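Sendstead Bedroom Tilt Set -- README

Contents

600 simulated episodes of a two-arm mobile robot in furnished bedrooms. 300 come from runs that tripped the base tilt fault. The rest are matched runs with no fault. Rendering is by Plasier, scene layouts by Indier.

The fault

The base controller reads a stale pitch value after a hard stop and corrects in the wrong direction. The chassis then leans while both arms hold their last commanded pose. The watchdog should cut drive power within 2 control steps. In the January build it did not -- the timer was reset by the same stale message. Josué Caldeira traced this in the logs, and the fix is in the current build. Episodes were not re-recorded.

Known problems

Camera images in fault episodes are rotated relative to the floor and may be blurred. Do not level them before training a fault detector. 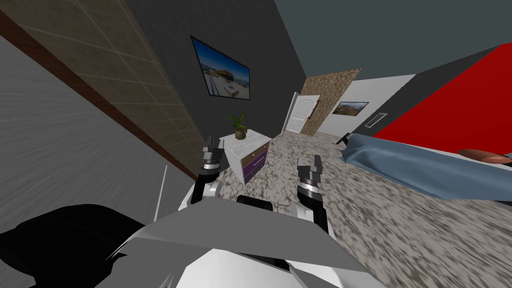

Gripper state is logged separately from base state and stays valid through the fault. Wheel odometry does not; drop it after the first fault flag.

Contact

Adalberto Vasconcelos, Sendstead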